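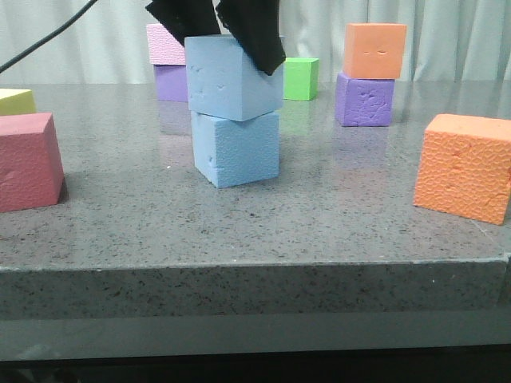 Mwangi Masanja replied to my last post asking why we need 300 demos of stacking foam cubes when his toddler got it in 10.

Fair question, Mwangi. Your toddler arrived with some pretraining.

Also your toddler doesn't have to do it the same way twice. I don't either, which is the problem. Half my demos come in straight from above and the other half wander in like I'm looking for my car keys. The model will learn both and then do something in between.

So, new house rules for the Sumness set. One approach per session. No pausing over the cube to think. If I hesitate, the policy learns to hesitate, and it's much better at it than I am.

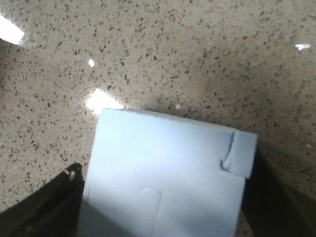 Fumbles get tagged and kept. I used to delete them out of vanity – then we had a model that had never seen a bad grasp and had no idea what to do after making one.

Crooked stacks count as long as they stay up. Kaisu Huttunen wanted them thrown out. We argued for 2 hours and I won, mostly by being the one with the controller.

Next up is relabeling the December batch, where I apparently typed "stack" for everything, including "unstack."

If you need me I'll be putting cubes on cubes, professionally.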